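9th October | Cudberg Working Papers in Laboratory Planning
Reading time: 6 min

4. What the grant did not cover

The Sriwong bench was costed in March 2025 on a single sheet of paper. The arm took up most of the sheet. Everything the arm would ever touch went under "sundries", a word which has since cost us more meetings than the arm did.

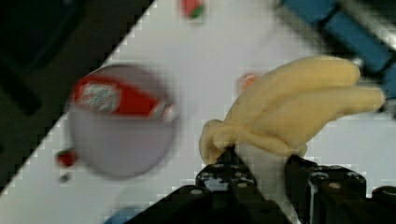
A gripper quote, in our experience, covers the gripper. Fingers, fixings and spare pads arrive as separate lines, each modest enough to be signed without reading. We signed 6 of them. Netine's first budget made no allowance for fingers at all, and their finance office asked whether the arm might manage without.

Furniture is the next trap. Adomthorpe bought its table last, with what was left, and then bought another. We now price the table first and insist on drawings, including any openings in the top. Ours is plain white with black holes spaced across it (Figure 4), and objects have to be laid out with those in mind, as the orange slice and the blue bowl have been. A hole is free on the drawing and chargeable afterwards. 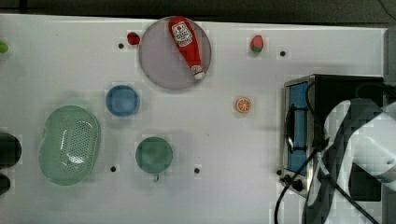 Props are cheap singly and are therefore never budgeted. Two rules have served us: buy the toy food in one order, and treat any appliance as capital equipment, however small. The toaster oven to the right of the arm went through the same form as the arm itself, while the colander, the plate and the ketchup bottle lying across it passed as consumables. We also set aside 40 pounds a month for replacements, under a heading that auditors appear to find restful.
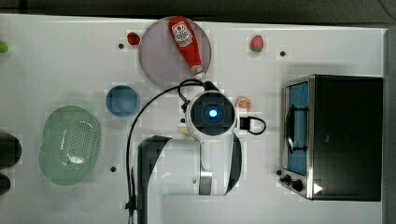 Cabling deserves a line of its own. Suppliers quote for the run from arm to controller and stay quiet about the slack. The black cable looping from the top of the wrist and down the left side of the arm is the sort of thing we had filed under "included". Section 5 sets out the revised sheet, now 2 pages.

Figure 4. The bench and its contents.

Related items
Leasing or buying: the Netine figures
Tables, and what they cost at Adomthorpe
A short guide to sundries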